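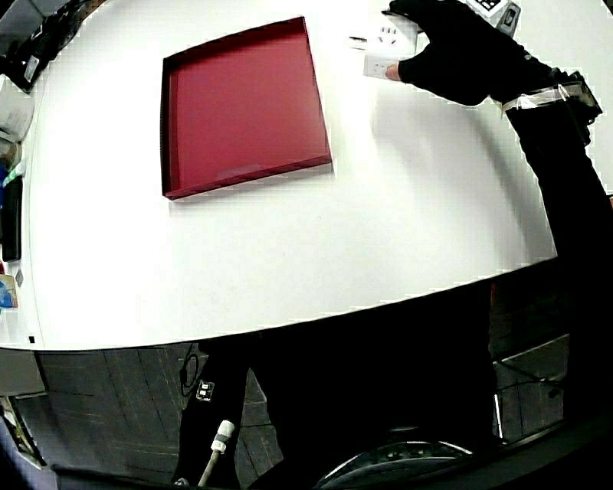 Issue 14, p. 38

Flosthorpe Bench Lead Extension: Six Months in a Home Office

3 min read

Most extension leads fail at the cord entry. The strain relief loosens, the jacket creeps back, and the inner conductors start to take the load every time the unit is moved. The Flosthorpe is built to address that fault, and it largely does.

The cord passes through a molded collar and is clamped inside the housing by a two-screw saddle. I hung a weight from the cord for a full evening and measured no movement at the collar. My older Drandov, given the same treatment, slipped by 2 mm.

Socket spacing is adequate. Compact chargers fit side by side, but a large power adapter covers the neighboring outlet in every orientation I tried. A rotated end socket would solve this and is missing. Grip on the plugs is firm at first, close to excessive, and eases after a few weeks of daily use.

For load testing I ran a 700 W heater from the outlet farthest from the cord, starting in the morning and ending at noon. The housing was warm to the touch at the end and showed no discoloration. Voltage drop was within the error of my meter. The maker rates the switch for 3,000 operations, a figure I have no means of checking. So far it has a clean action and no buzz.

Surge protection is basic. There is an indicator lamp, but it shows only that power is present and says nothing about the state of the protective components. The manual does not explain this – it should.

Mounting is the weak point. The keyhole slots on the back are shallow, and the drilling template printed in the manual is off by the width of a screw head. Measure from the housing itself. On a flat desk the feet hold well on paint and glass, less well on oiled wood.

Cord length suits a desk near a wall. For a workbench in the middle of a room, buy the longer version.

Recommended for fixed desks with small chargers. Not recommended under a bench where it must hang from its slots.

Related
Krūmiņa cable trays, long-term report
Ostitz plug-in energy meter
Desk lamps under 200 watts compared
Drandov wall chargers revisited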